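Clearing a false "grasp closed" fault on soft objects

Applies to: Pitard two-finger grippers running the Kudik controller
Level: basic. You need operator access and the teach pendant.

If your gripper picks up soft, open items such as netting, sponges or loose cloth, sooner or later it will stop partway through a cycle with the message GRASP CLOSED, NO OBJECT while the object is still between the fingers. We had this on the Nernport bench for most of July before we found the setting that causes it. The steps below are the ones we now follow.

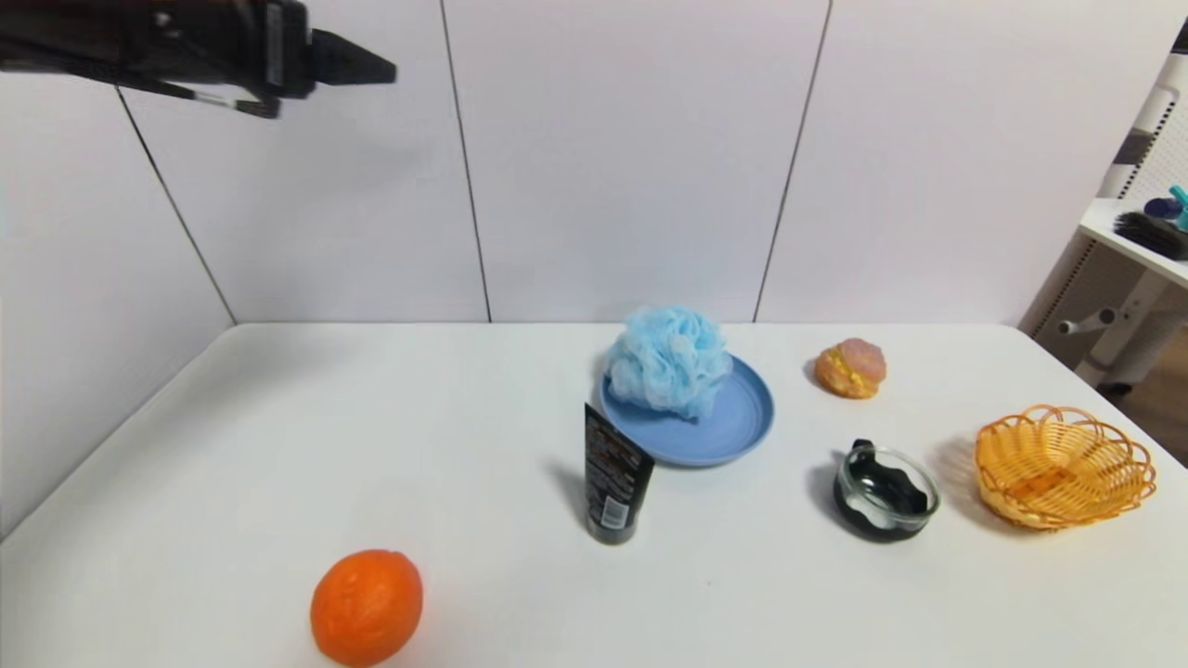
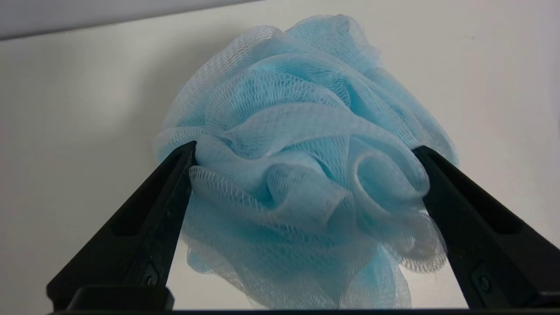

Nernport bench. First picture: the tabletop with the gripper held above it. Second picture: the mesh pouf between the fingers.

What goes wrong

The controller decides whether it is holding something by looking at two values, finger gap and motor current. With a hard object the fingers stop early and the current climbs fast. A mesh pouf gives way as the fingers close, so the gap keeps shrinking and the current rises slowly. If the gap drops under the minimum before the current reaches the threshold, Kudik reports an empty grasp.

The fault itself is harmless. The recovery routine is the problem. By default it opens the fingers wherever the arm happens to be and then sends the arm home. On our bench that meant dropped objects, and on one Friday run it meant a glass bowl knocked to the floor on the way back.

Before you start

Press the protective stop and wait for the status light to go solid. Do not reach between the fingers while the arm is only paused. A paused gripper can still finish a close command.

Keep one hand under the object if it is high above the table. Releasing the fingers from the pendant will drop it.

Step 1. Save the log
Open Diagnostics, then Events, and export the last run. Clearing the fault erases the current trace, and you need the trace for step 4.

Step 2. Release the object by hand
Switch to Manual, set speed to 7 percent, and jog the fingers open in short presses. Netting can catch on a fingertip or in the slot along the finger. If it does, stop and unhook it with the stop pressed. Pulling on it with the motor live can trip a second fault.

Step 3. Check the fingers
Look for loose fibers around the tips, the slots and the screw heads. Remove them with tweezers. Check that both screws are tight. A loose finger gives the same fault and no change of settings will fix it.

Step 4. Compare the trace with the threshold
Find the peak current just before the fault. On our unit the threshold was 57 and the pouf peaked at 49, so the grasp was never going to register. If your peak is above the threshold, stop here, because you have a different problem. Check the gap sensor cable first.

Step 5. Make a soft-object profile
Copy the default profile and rename it. Lower the current threshold to a little under your peak, and set the minimum gap to 3 mm. Do not edit the default profile. Hard objects still need the higher threshold.

Step 6. Change the recovery action
Under Recovery, change "Open and home" to "Hold and wait." The arm will then stay where it is with the fingers as they are until somebody acknowledges the fault. Do this in every profile, including the default.

Step 7. Test
Clear the area and run the pick at reduced speed with the new profile. Then run it once with nothing to pick up. You should get the fault on the empty run. If you don't, the threshold is too low and the gripper will carry on with nothing in its fingers. Raise it in small steps and test again.

If the fault comes back

Check that the job is loading the new profile. Kudik goes back to the default after a power cycle unless the profile is saved with the job.

If you use the Dierckx cell monitor, restart it after changing profiles. Ours kept showing the old threshold until we did.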